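Sim to shop floor: what are your house rules for wrist cam views?
Bench Automation forum > Standards and good practice

tolbert_k
Jul 7, 2018
We're writing up house rules for simulated pick work at Corkunex and I'd love to hear how other shops do it! We have 11 rules so far and I'm sure a few are silly. The ones I care about most:

Rule 4: the gripper stays in view at all times. If you can't see both fingers, the view doesn't get used.
Rule 7: shadows stay on. People love switching them off to save render time, and then the real bench comes along with a lamp over it and everything goes sideways.

A render from the wrist view, with the blue bin in its grey housing:

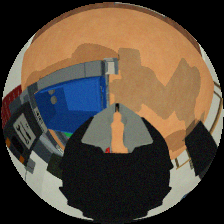

Wrist view, simulated. Fingers at the lower corner of the bin, shadows on.

I'm really happy with how this one reads. The bare tabletop gives you a clean look at the shadows, and the fingers are easy to pick out against the orange.

grustar_fan
Love that you're writing these down!! We only had "ask whoever built the scene" for years. Agree on rule 7, all the way. I'd add one about labels though. The strip on the side rail of your bin can't be read at all from there. Our rule is that if a label matters to the task, it has to be readable in at least one view.

pinion44
Not sold on rule 4. A round wide view like that gives up a lot of the picture to the gripper body. We did the Drultitside cell with a fixed overhead view and let the wrist lose the fingers now and then. No harm done.

tolbert_k
How do you check the approach angle when the fingers drop out, though? That's the bit I can't get past.

pinion44
Joint readings. They don't care what the lens sees.

grustar_fan
They also don't tell you the bin got bumped – I'm with tolbert on this one.

yardarm_sue
Both can work, but say which one you're doing on page one of the rules. We use the Yeoh checklist and run 50 trials in sim before anyone touches the real arm. If the lens or the lighting changes, the count starts over. Annoying in January when everyone wants to ship, but I'd keep it.

tolbert_k
Ooh, restarting the count on a lens change is going straight in. And the label rule, thank you! Rule 4 stays for now. pinion44, would you post your overhead setup? I'd like to try the two side by side.

pinion44
Sure, give me a bit to dig it out. Still think you're wrong :)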